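Working Rules for Soft Goods at the Gripper Station
Final report, Purno project, Keniddale workshop
Vasco Patrício

Why we ended up writing rules

When our group started in March, we had a robot arm, a big pile of donated clothing and a great deal of enthusiasm, and very little idea of how much of the term would go into agreeing on how to do things. I had pictured us writing clever code (and we did write some!), but the part I am proudest of is the short set of house rules that the next group will inherit from us.

We logged 449 grasp attempts in all. The first 133 were done before we had any rules, and I am sorry to say that we had to set them aside, as each of us had been starting the arm from a different height and writing down the results in our own way. The remaining attempts follow the rules below, and they are the only ones used in the results chapter.

Approaching the fabric

Ribbed and knitted pieces gave us the most to argue over. Our rule is that the last part of the approach is made at the slow speed setting, with one person at the stop button and looking at the arm, never at the laptop. The wrist camera stays on the whole time, and we save its pictures even when they come out blurry, so that whoever reviews the attempt later can check where the fingers were against the cloth.

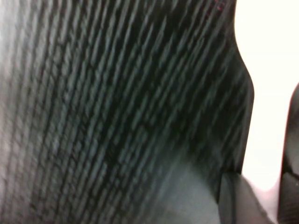

Hands, sleeves and the stop button

Nobody reaches between the fingers while the arm is powered, even to straighten a hem. Long sleeves get rolled up and lanyards come off. If a garment snags, press stop first, say "stopped" out loud, and only then walk over to it. We borrowed the calling-out habit from the Wivham group and it felt silly for a week or so, but after that we all did it without thinking.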